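Signed Photos and Autographs: Frequently Asked Questions

These are the questions we get most often about buying, selling and looking after signed film and television photographs. If yours isn't covered, use the contact form and Kwabena Abubakari or one of the team will reply.

What do you sell?

Signed photographs, signed cast cards, scripts and programmes, mostly from film and television. We don't deal in sports or music items, apart from the odd piece that comes in as part of a larger collection.

Where do your autographs come from?

Most come from private collectors who are thinning out or giving up. Some are bought from other dealers and a few come from signings we have attended ourselves. The listing for each item says which of these it is. If we don't know the full history of a piece, the listing says that too.

What is the difference between signed, pre-printed and secretarial?

A signed photo has been signed by hand by the person named. A pre-print is a copy of a photo that was signed once and then reproduced, so the signature is part of the print. A secretarial signature was written by an assistant or a family member on the actor's behalf, which was common with fan mail for many years and still happens. We sell pre-prints now and then, always described as such and priced to match. We don't knowingly sell secretarials.

How can I tell if a signature is printed?

Tilt the photo under a lamp. Pen ink usually sits on top of the gloss and catches the light differently from the picture around it. A printed signature has the same shine as everything else. A magnifying glass helps as well, as you may see the dots of the print running through the signature. Neither test will tell you who held the pen.

Do you provide a certificate?

Yes, every signed item over £14 comes with our own certificate. It has a number matching the one on the listing. Please bear in mind that a certificate is only as good as the firm behind it, and anyone with a printer can make one. We would sooner you looked at the signature and compared it with known examples.

Can I have an item checked by somebody else?

You can. Tell us before you order and we will note it on the invoice. If an independent authenticator gives a negative opinion in writing, send us a copy along with the item and we will refund what you paid, including postage. We don't refund the authenticator's fee.

How should I store signed photographs?

Keep them flat, dry and out of direct sun. Use sleeves marked as acid-free and free of PVC. Older albums with sticky pages should be avoided, and if you already have photos in one, take them out slowly or ask a conservator. Lofts and garages get too hot in summer and too damp in winter.
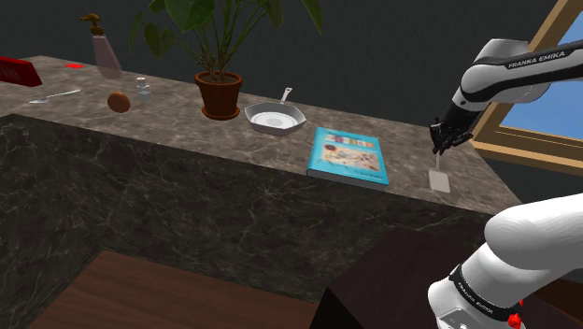 Framing is fine as long as the glass doesn't touch the surface of the photo. Ask the framer for a mount and for UV-filtering glass, and hang the frame on an inside wall if you have the choice. Felt-tip signatures fade faster than ballpoint, and blue felt-tip seems to go quickest of all.

Can I clean a signed photo?

A soft, dry brush will take off loose dust. Don't use water, glass cleaner or wipes of any kind. Marker ink on a glossy surface can lift with very little encouragement.

What sort of packaging do you use?

Photos up to 10 x 8 inches go in a Prorov board-backed mailer with a rigid sleeve inside. Larger items are sent flat between two sheets of board. We don't roll anything except full-size posters, which go in Gelalik tubes.

How long does delivery take?

Orders paid for by 3 pm are normally packed the same working day. Delivery within the UK is then up to the carrier. Anything worth £100 or more is sent by tracked and insured post and has to be signed for. Overseas parcels may be held by customs, and any duty is for the buyer to pay.

Can I return something because I've changed my mind?

Yes, within 14 days of receiving it, in the same condition and with the certificate. You pay the return postage in this case. Please don't take the item out of its inner sleeve until you are sure you want to keep it.

Do you buy collections?

We do, of any size. The largest we have taken in so far was the Rüegg collection, 265 signed cast photos from television dramas, all kept in binders with a typed index. Send a few clear scans or photos, front and back, with a note of how you came by the items. We will either make an offer or tell you that it isn't for us.

Do you sell on commission?

Sometimes, for single pieces of higher value. Ask for the terms. We hold items for up to 3 months and then either return them or agree a lower price with you.

Can you get a particular actor's autograph for me?

We keep a wants list. Add a name through your account page and you will get an email when something is listed. You are under no obligation to buy. We can't pass on home addresses or agents' details, and we don't write to actors on customers' behalf.

Will you be at any fairs this year?

We share a table with Sakatura at the October fair - mostly boxes of lower-priced cast cards. If you want to see something from the website in person, email beforehand and Kwabena will bring it along.

Will my autograph go up in value?

We can't say. Prices go up and down with fashion, and a series that everyone is talking about now may be hard to sell in a few years. Buy the people whose work you like.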